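What People in Linby Eat When They Eat Together

My project started with a pretty simple question: do people in my town still sit down to eat as a group, or is that just something my grandmother says they used to do? I picked the late-summer shellfish suppers because I've been to a bunch of them (and because I like shellfish, I'll admit it).

I made a survey with 12 questions and left copies at the library and the grocery store on Sordale Road. I got 87 back, which was way more than I'd hoped for! Most people said they go to at least one shared supper a year, usually at a neighbor's place. The younger people mostly go because a parent makes them – that was me until ninth grade, so no judgment. 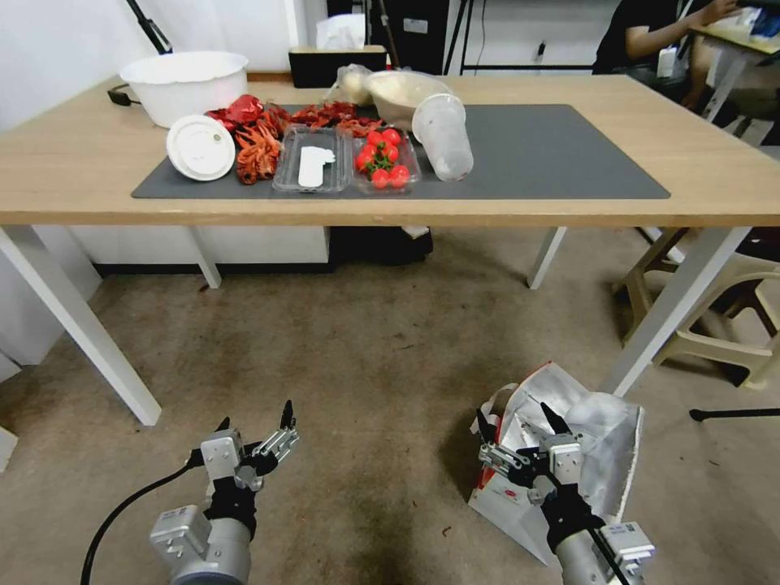 The interviews were the fun part. Sigrún Ketilsson moved here in March and talked to me for two hours, mostly about bread. She thinks the food matters less than how long it takes to eat. If you have to peel everything yourself you can't rush off, and you end up talking to whoever is next to you. I hadn't thought of that at all when I wrote the survey, and I wish I'd had a question on it.

My biggest problem was that people don't agree on what "shared" means. Some counted takeout with roommates and some only counted it if everybody brought a dish. I went back and sorted the answers by hand, and a few I just had to leave out. If I did it over I'd put a definition right at the top of page one.

I turned in the final version on 11th October and I'm still finding typos in it.

Recent projects
Why the Thygesen Bridge Is Green
Bus Routes My Class Takes
Bradudeck: Making a Card Game for Fourth Graders
My Summer of Failed Tomatoes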